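## 4. Does the serving size on the shelf label mean anything?

The claim tested in this section is a simple one. Since the Drosivcombe pilot, greengrocers in the scheme have printed a "one portion" mark beside loose fruit and salad, and the scheme's backers say shoppers eat more of both as a result. We were not convinced by the first report and, having gone through the returns, we are still not convinced.

The trouble begins with the unit. A portion is defined by weight in the scheme's own handbook, yet the label gives it as a count: one apple, one tomato, one pear. Fruit sold loose varies a good deal, and the two Witthorpe shops bought from different growers for most of the period. A household told to eat "one tomato" might be eating half of what its neighbour eats under the same instruction. The diaries treat both as a single tick.

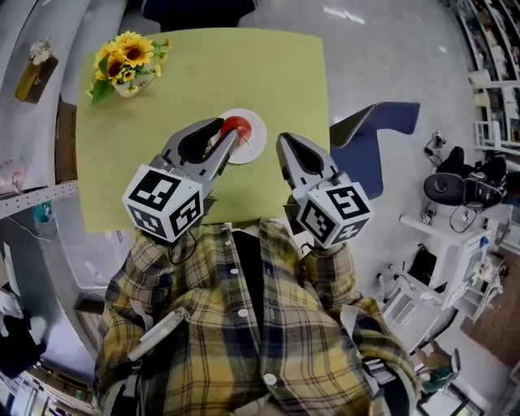
Ofori objects that this asks too much of a label. On that view the mark was only ever meant as a nudge, a household that eats one small tomato has still eaten a tomato it would otherwise have left in the shop, and weighing everything would have driven most families out of the study within days. We accept the last point. The first two assume the very thing the study set out to show, that the tomato would have been left behind, and the diaries hold no record of what was bought before the labels went up.

### 4.1 What the diaries can and cannot carry

Of the 200 households approached, the report gives complete diaries for an unstated share. It does give the number of diary entries, 2,675, and the size of that figure seems to have impressed readers who ought to have asked how it was spread. Six weeks of entries from a keen family will swamp a few scattered days from a reluctant one. The Stimura scoring sheet, which was used to turn ticks into a daily total, makes no allowance for this. 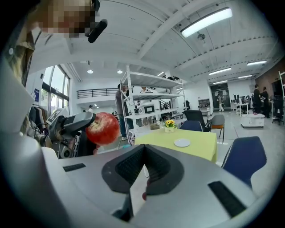 Variety was recorded even less well. The diary offered a single box for apples, whether for eating or cooking, and left no room for the name on the box or the state of the fruit. Shopkeepers in both places told us that looks sell loose fruit far more than any notice does, and it is hard to disagree: a shiny red apple with yellowish streaks near its stem end, like the one in Figure 2, needs little help from a printed card. If the labelled crates also happened to hold the better-looking stock, the rise in sales could owe nothing to the wording. Neither shop kept a note of which crates were filled first.

A fairer test would have moved the labels between crates each week – dull work, but cheap. The handbook even suggests it. We could find no sign in the returns that it was tried, and the report passes over the matter in a footnote on staffing.

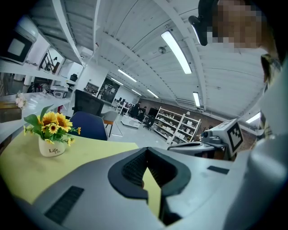 *Figure 3. Potted artificial sunflowers on the table.*

Plate waste is the last gap. A tick in the diary means that an item was served, and the report then counts it as eaten. Parents of small children will see the difficulty at once. We return to the handling of leftovers in Section 5, where the school returns allow a partial check.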